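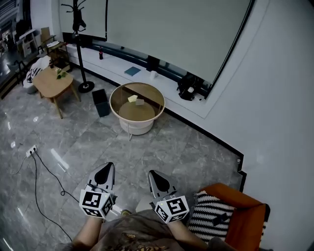
According to the commenter on my last post, a green rating tells you how the building was drawn and very little about how it gets used once the tenants move in. Fair enough. Been chewing on it for days.

May 19, 2022

So, Skikholm. Our block at the Ongart end of the business park got its certificate back in April. 14 storeys, 2,489 panels on the roof and the south wall, rainwater tanks, the lot. Plaque by the lifts already.

And the heating was on yesterday. In May. With windows open on three floors, I could see them from the bus stop.

Asked Parneo (they run the building) whether the energy figures get published. Got a reply, quite a nice one, saying the rating is based on the modelled use and the metered numbers come "in due course". No date. I've asked again.

What I'd like to see:
- real meter readings, floor by floor
- someone in charge of the thermostats, we've got 16 on our floor and they all disagree
- bike racks that arent behind the bins

Tratudby did this properly, I think. Older offices, nothing fancy, no plaque. They put the monthly gas and electric up in the lobby on a sheet of paper and people started grumbling at each other about it. Up to 1,000 people go through that lobby in a day so thats a lot of grumbling.

Not against the certificates btw. The tanks are great, the light on the upper floors is lovely, and the old place was an icebox with a leaky roof. Just want the second half of the job done.

Will post Parneo's answer when I get it. Got to run, the last bus goes early this week becuase of the roadworks.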